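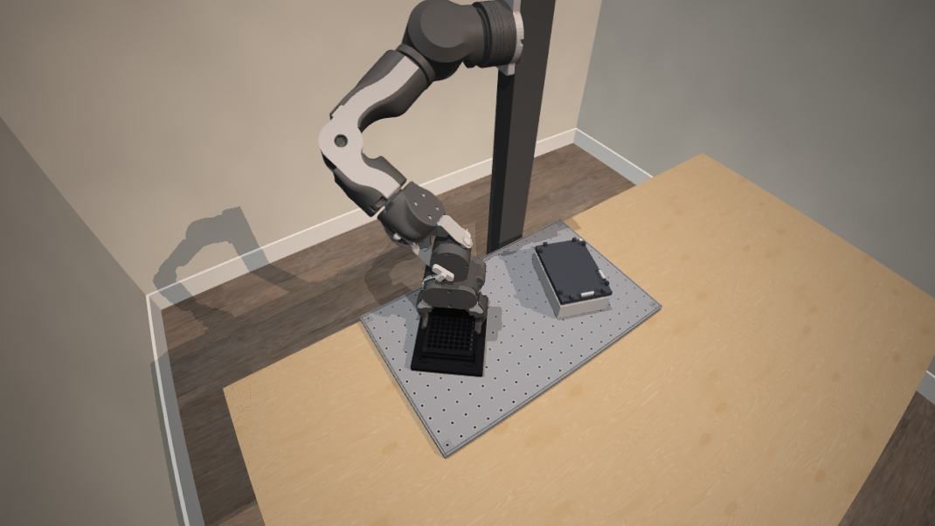 Setting up a watch party for Larkport is easy once you know where Pririco hides the buttons. I run one every week for my fellow cartoon nerds, and I've messed it up in every possible way! You can sit anywhere you like, even at a light wooden table in the corner of a plain room, as long as the sound is decent.

1. Open Pririco and pick the episode. For the courtroom spoof, go to season 2 and scroll way down (it's filed under specials, grr).
2. Tap Party, then Make Room.
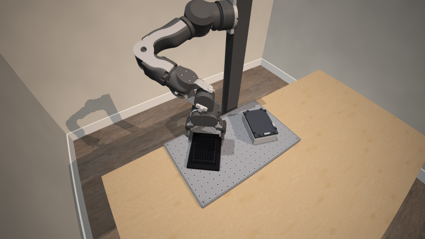 3. Name the room and set the guest limit. The top setting is 80, but chat gets wild past 33 people.

Note: Guests need their own login. The free one works fine. 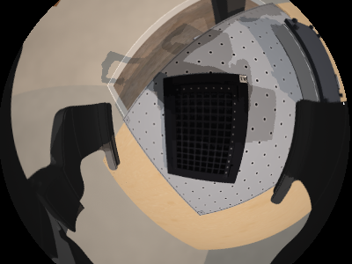 4. Send the link, then wait for the green dots next to the names before you press Play.

Caution: Don't skip the opening credits — the Stalimus gag is in there, and jumping ahead knocks everyone out of sync.
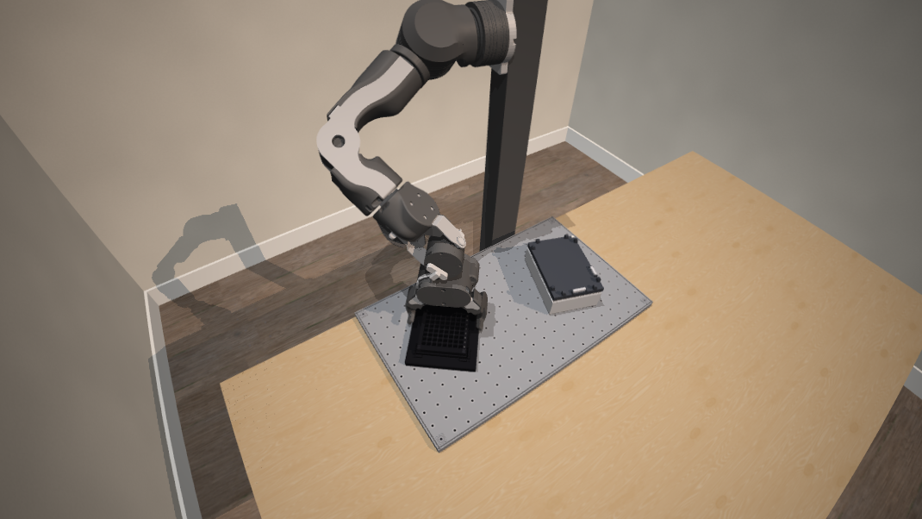

Jui-lin Hsieh wrote in to say that pausing for ten seconds fixes the sync on her TV, and that the Lam episodes from March have the same trouble.

5. When the show's over, tap Close Room. Leaving the page keeps it open.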